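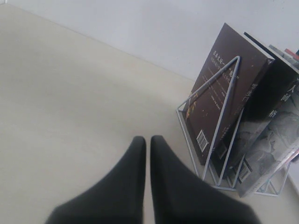 Home News Features Food Books Archive

The Long Shelf

How a town of people who barely read learned to lend

By Evangelia Karagiannis
12/14/20

Shares 500 Comments 2

Start with the bakery. Gravden, corner shop, bread gone by nine most mornings. Next to the till, where the gum used to be, paperbacks. Spines cracked. One swollen to double its size, bath water probably. Take one, bring it back, or don't. Marina Giannakopoulos runs the place and doesn't much care which.

"I got sick of looking at gum," she says. That's the whole origin story. I pushed for more and got a cheese roll.

The town library closed its doors in the spring like everything else, and when it reopened it was pickup only – order on the website, stand outside, wait for your name. Fine if you know what you want. Most of us don't. Most of us want to stand sideways with our head tilted and pick the wrong thing. So people started lending. Porches, the bakery, the back seat of a parked car on Mill Street for a while (windows down, don't ask). By November there were more than 500 books moving around a town that, by its own account, doesn't read.

Viorica Sima keeps the list. A school notebook, blue pen, titles down the left and first names down the right. No last names, no due dates. She taught fourth grade for most of her life and says due dates make liars of people. Some entries just say "the fat one" or "whale book." There are two whale books. It has caused trouble. 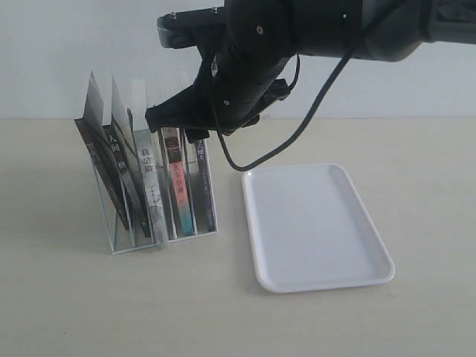 Books in a clear rack on a pale tabletop.

What goes around? Not what you'd guess. Crime, sure. But the cookbooks never sit still, and neither do the old repair manuals. A guide to keeping bees went through half of Jorkden Street and as far as anyone can tell produced no bees. Poetry moves slow and then all at once – somebody's mother dies, and there's a run on it. Viorica noticed that before I did. She keeps a few thin ones back at her own house now, just in case.

Farzana Bhattacharjee had the other job, the one with feelings in it. She writes the notes. A slip of paper inside the front cover, who lent it and what they thought. Hers are short. "Skip the first chapter." "Cried on the bus." "My husband's favorite, please be carful with it." People started answering underneath, then answering each other, and now some books come home with more slip than book. She let me read a pile at her kitchen table and I missed my ride. Two strangers had argued for weeks over whether a fictional sister was a snob. Neither has any idea who the other is. Farzana does, and she isn't telling.

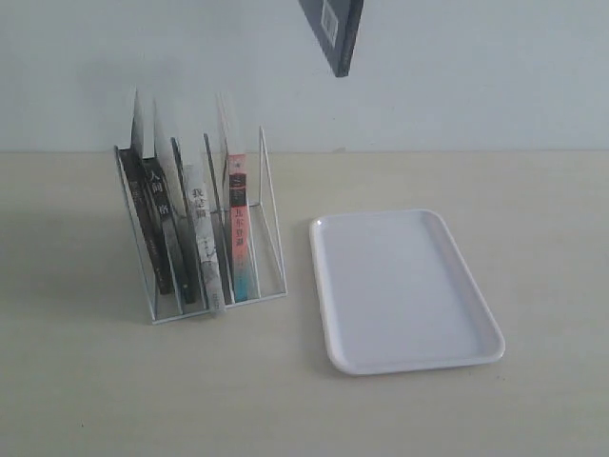

A shared shelf has manners, it seems, even if they never got written down. Don't lend what you can't stand to lose. Don't hand over your dead aunt's diet books by the boxful – Stelios Sotiropoulos did, and they are still on his porch. And don't pack it tight. Stelios swears by this one. A little wire rack with the books leaning back and the last slot left empty gets more takers than a full bookcase, he says, becuase people feel there's room for theirs. He tried it both ways. His full bookcase scared everybody off. Same titles, same porch, same bad light.

Will it last? The library wants its browsers back as soon as it's allowed to have them, and everyone I talked to wants that too, Marina loudest. She misses the radiators. But the gum isn't coming back to the till. And Viorica has bought a second notebook, red this time, and already filled in the first line. The whale book. She didn't write which.

Share Print Email

2 Comments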